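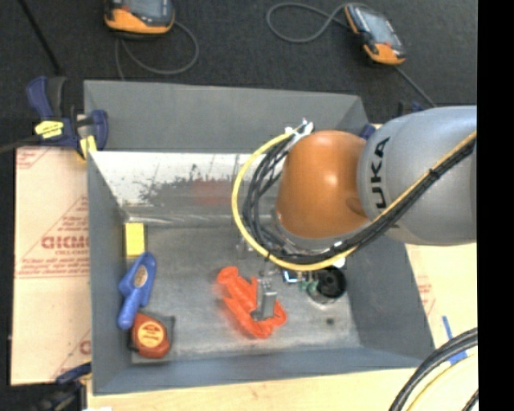 MINUTES / TENANTS' ASSOCIATION

3 min read

Metano Court Tenants' Association, November meeting. Started 7:10 p.m. in the ground floor lounge. 11 households present. Last month's minutes accepted with one change: the landlord "said he would look at" the gutters. The earlier wording, "agreed to fix," was too generous.

1. Heating

Skultus, the management company, sent a letter saying the boiler is now "performing within expectations." Several members asked whose expectations. The top floor still has cold radiators before 8 a.m. The letter gives no temperatures and no date for a repair visit. Chair to write back and ask for both. Two members doubted this would do any good, as it is the third such letter.

2. Laundry room

Zinetti has quoted $1,816 to replace the two dryers. The quote does not say whether hauling away the old ones is included. Skultus wants tenants to pay half through a service fee. The meeting did not see why, given that the dryers belong to the building. No vote until we have a second quote, from Ansari or anyone else who will put the full price in writing.

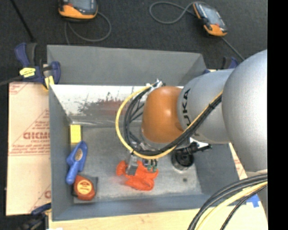
Orange and gray arm over an open gray box.

3. Parking permits

Skultus reports 137 permits issued for a lot with 67 spaces. Its explanation is that people "come and go at different times." Members who get home after six did not find this convincing. Request for a list of permits by unit number carried, one against.

4. Package room

New lock promised by Thursday. The same promise was made in the summer, so the item stays open until somebody has tried a key in it.

5. Other business

Bike rack: still loose. Proposed summer cookout put off, with about $40 left in the social fund and no one willing to guess what food will cost by then.

Meeting closed 8:35 p.m. Next meeting same room, if the heat is on.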